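The Hard Part Is Deciding Where to Reach

By Borislav Tomić

16 Jul 2023

In Brundport, a small software company named Zokance has spent its time since April on a job most people would finish in a minute: picking a few electronic parts out of a tray and putting each one in the right bin.

The parts are ordinary ones. What makes them interesting to the company's programmers is the wire. A circuit board keeps its shape when it is lifted. A harness doesn't, and the planner that worked well on boards had no way to say where the far end of a lead would be once the near end was in the gripper.

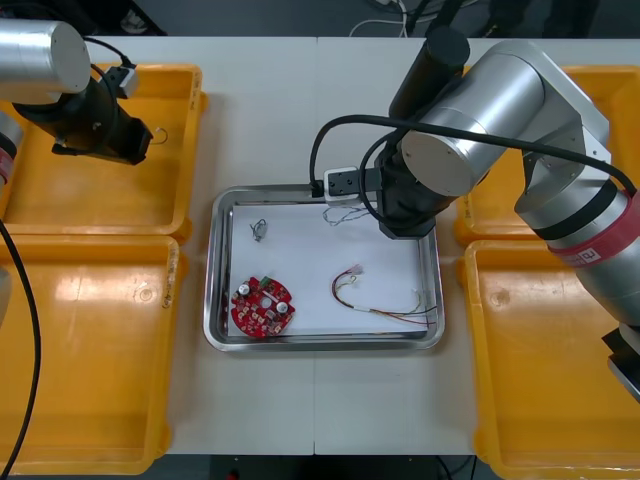 Two arms at the sorting table, with the tray between the yellow bins.

The software is called Bilo. It runs in three stages, and the team keeps them apart on purpose. The first finds the parts and draws an outline for each. The second proposes grasps, up to 16 for every part. The third plans the motion for both arms together and throws out any grasp that would bring one into the path of the other.

An early version planned for each arm separately and then checked for collisions at the end. It was simple to write, and it spent much of its time replanning. When both arms wanted the same corner of the tray, one would stop, back off and ask for a new path, and the second path was often as bad as the first. The current version treats the space over the tray as something to be reserved. An arm books the volume it needs before it moves in and gives it back when it leaves.

"We lost speed on the easy picks," says Vukadinović, who leads the planning work. "I was against it for a month. Then I read the logs."

The logs take up a good part of the day at Zokance. Each attempt is stored with the outline, the chosen grasp, the joint positions and the forces at the wrist. The current test set holds 3000 attempts. Of those, 171 ended with a part dropped or left behind, and the team has gone through every one by hand. In 158 of them the part had a loose wire on it. The rest were mostly errors in the outline, with glare from a metal rim read as the edge of a part.

The fix for the wires was modest. Bilo now looks for a connector before it looks for anything else, and if it finds one it grips there and treats the leads as a soft shape hanging below. The shape is drawn larger than it needs to be, so the arm lifts higher and travels farther to keep clear of the rim.

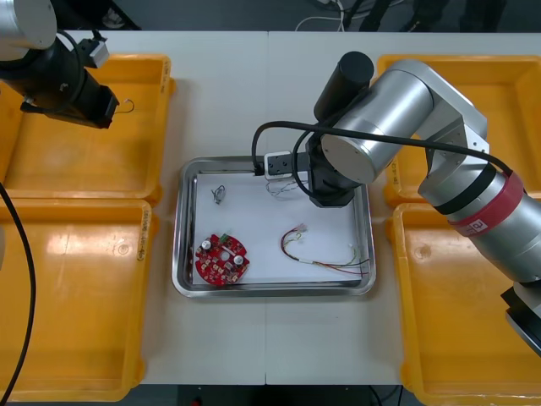

Why not have the software model each wire exactly?

It would take too long to compute between picks, and small errors in the starting shape would make the result unreliable. A generous safety margin around the wires costs a little travel time and is far easier to test.

The next release will change how Bilo recovers from a bad grasp. At present it opens the gripper, moves up and starts over from the first stage, even if only one part has shifted. Vukadinović wants it to keep the outlines that are still good and redo the others. The code for that is written, but it has not passed the full test set - two cases with tangled leads still send the planner into a loop.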